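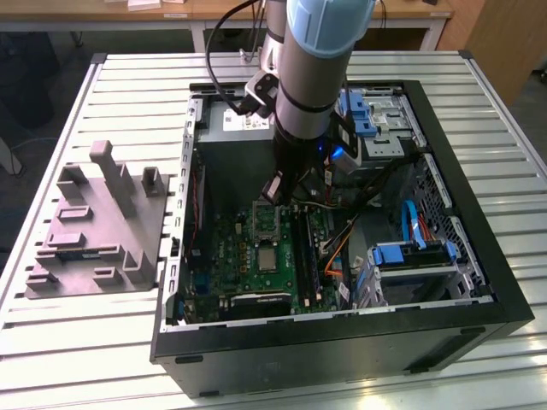
Nandi Zwane wrote to me that I am too soft on the new Gruvov, and that a boot with this price should not need two weeks before it stops hurting the heel. Maybe she is right. I have played in mine for 59 days now, mostly on artificial grass, and I want to answer her properly.

The heel was hard at the beginning, yes. I wore 2 pairs of socks for the first three trainings. After this the leather became softer and I forgot about it. My old Rudeo boots from November were comfortable on the first day, but the studs were already round when the winter break came.

What I like most is the touch when the ball is wet. What I don't like is the lace. It is too long and I must tie it twice.
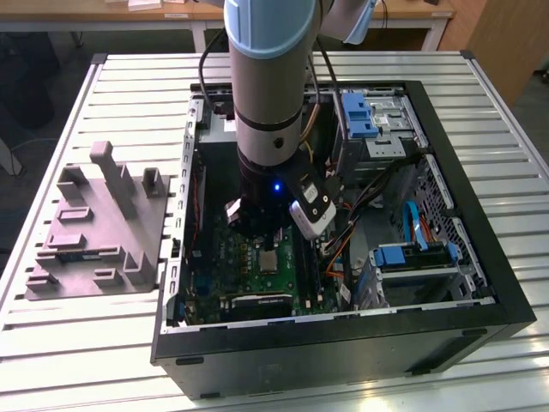

Open computer case and robot arm, Jan 11, 2018

About the color: the shop had only orange and white in my size, so I took orange. Guangming Qiu has the black ones and he says the tongue is thinner. I compared them on the bench after our last match and I could not feel any difference.

I will write again when the ground is softer and I can try the long studs.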